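Is the Skitura hand gripper kit worth hiring?
Student project report, Herkcombe, by Poppy Bramwell

1. Why I looked at it

The seller's leaflet says anyone can record useful grasping data at home within 50 minutes of opening the case. I doubted that. Thiele, who supervised, told me to test the claim on plain household toys and a green plastic box, so I did.

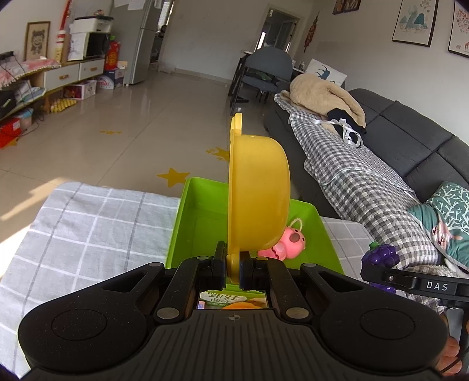

Hire is 1482 for the term, which is a lot for something you still have to work by hand. The leaflet never says what "useful" means. I took it to mean that a second student could train a simple pick-up task from the recordings, without asking me anything.

2. What I found

Setting up took far longer than promised, mostly because the guide skips 4 steps.

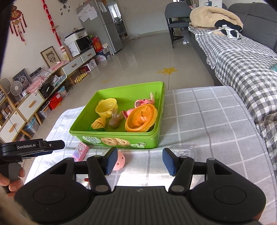 Ilik, my project partner, got on with the handles better than I did. My wrists ached after six short runs, and the leaflet's "all-day comfort" looks like wishful thinking. Round, shiny things such as the toy grapes are a fair test of any gripper, and I would want far more runs before trusting a success rate.

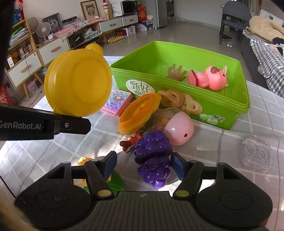 3. Would I hire it again?

Only at a lower price, and with a proper guide.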